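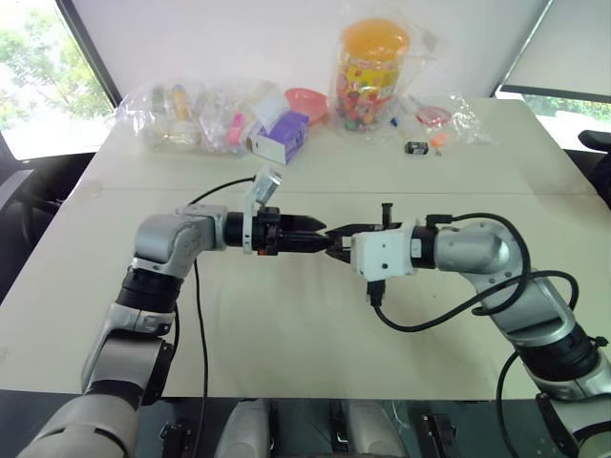
Seit Juli arbeite ich an zwei weißen Tischen, die ich längs zusammengeschoben habe. Vorher hatte ich nur einen, und der war mit 80 Zentimetern Tiefe immer zu knapp. Sobald etwas Größeres darauf stand, wanderten die Kleinteile auf die Fensterbank und von dort auf den Boden.

Die zweite Platte habe ich von Hanna Demchenko übernommen, die ihr Büro aufgelöst hat. 30 Euro, dazu eine halbe Stunde Schleppen durchs Treppenhaus. Beide sind weiß, aber nicht vom selben Hersteller, und die Beine musste ich nachstellen, bis die Höhe passte. Es waren nur 7 Millimeter Unterschied, die merkt man aber jedes Mal, wenn man mit dem Ärmel darüberfährt.

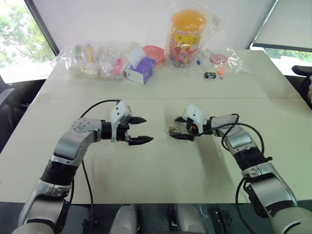 Die Naht sieht man noch, wenn auch nur schwach. Ich hatte überlegt, sie mit Klebeband zu schließen, und es dann gelassen, weil sich an den Rändern von Klebeband immer Dreck sammelt. Einmal die Woche gehe ich mit einem feuchten Tuch und einer alten Zahnbürste durch, das reicht.

Vorne wird gearbeitet, an der Wand wird abgestellt. Das klappt nicht jeden Tag. Gerade die kleinen Sachen kommen gern nach vorn gekrochen, und auf Weiß sieht man zwar jede Schraube, durchsichtige Teile dafür fast gar nicht. Ich habe neulich eine Viertelstunde nach einem Deckelchen gesucht, das die ganze Zeit vor mir lag.

Hinten fehlt noch eine Leiste, damit nichts zwischen Tischkante und Wand rutscht. Maße habe ich genommen, das Holz liegt im Keller. Vermutlich wird es am Wochenende etwas.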